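Elogio del taller de barrio

Zaid Sfeir

Hace tres semanas llevé a arreglar una radio que era de mi abuela y volví a casa con la radio funcionando, una bolsita con la pieza vieja y unas ganas enormes de escribir esto. ¡Qué maravilla es un taller donde te explican las cosas! El de Olthorpe ocupa un local estrecho, huele a estaño y a café, y tiene una cola de gente que charla mientras espera (yo me enteré allí de la mitad de las noticias del barrio).

Defiendo que reparar es una forma de cultura, y que deberíamos enseñarla en las escuelas igual que enseñamos a leer un mapa. Quien ha abierto una tostadora una vez en su vida mira el mundo de otra manera: sabe que dentro hay tornillos, muelles, decisiones que alguien tomó. A mí me pasó a los cuarenta, con una plancha, y todavía me acuerdo de la alegría.

Se dirá que sale más barato comprar. A veces sí, y no voy a discutirlo. Pero mi radio costó 40 euros de arreglo y la nueva que me gustaba valía 149, y además no sonaba igual ni tenía esa rueda dura que hay que girar con dos dedos. 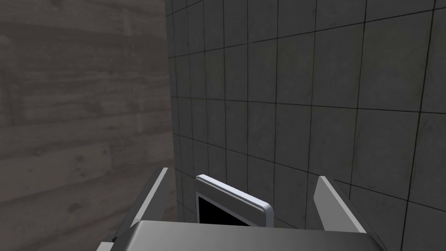 También está el asunto de los oficios. En septiembre empieza en el centro cívico Mohammadi un curso de reparación básica, con soldadura, costura y un poco de carpintería, y me han dicho que la lista de espera ya es larga. ¡Me alegro muchísimo! Ojalá abran otro grupo por la tarde, para los que salimos tarde de trabajar, y ojalá el ayuntamiento ceda algún bajo vacío. Yo ya me he apuntado, con la lámpara del pasillo en una caja y un destornillador que me prestó mi hermana.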